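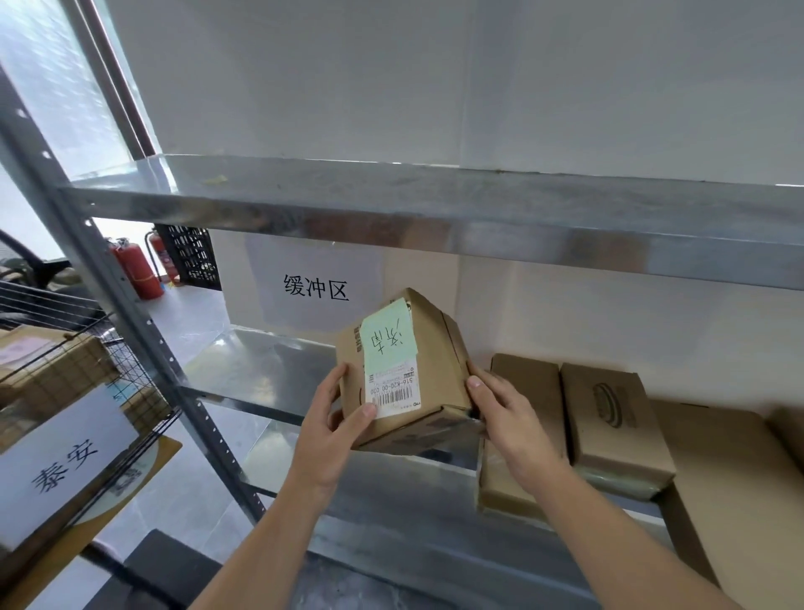 Clostum's sorting cell at the Stumbridge parcel depot is getting its spring service this May, and for a machine that never takes a lunch break it needs a lot of looking after. The arm is parked, the scanner is out for cleaning, and the parcels are being put up on steel shelves by hand, one cardboard box at a time.

Radomír Vaněk, who leads the maintenance crew, has a list of 55 checks. Two suction cups have already been replaced. The belt tension took longer — the bolt sits behind a panel that Clostum's designers apparently expected to stay closed forever.

Parcels waiting for the cell go on a buffer shelf, where a handwritten sticky note can do the job of a routing screen. "The note has never asked me for a software update," said shift lead Vlasta Oravec.
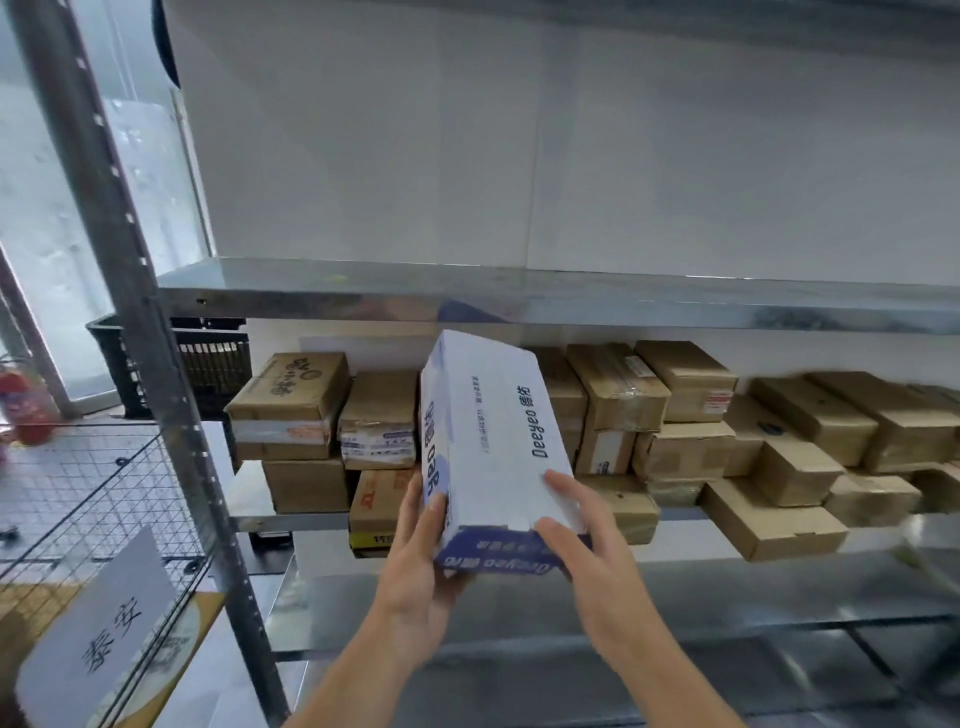 Back on the belt

Vaněk wants a test run of up to 15 minutes before the cell gets real parcels again. The restart is set for 2 p.m., provided the scanner comes back with all of its screws.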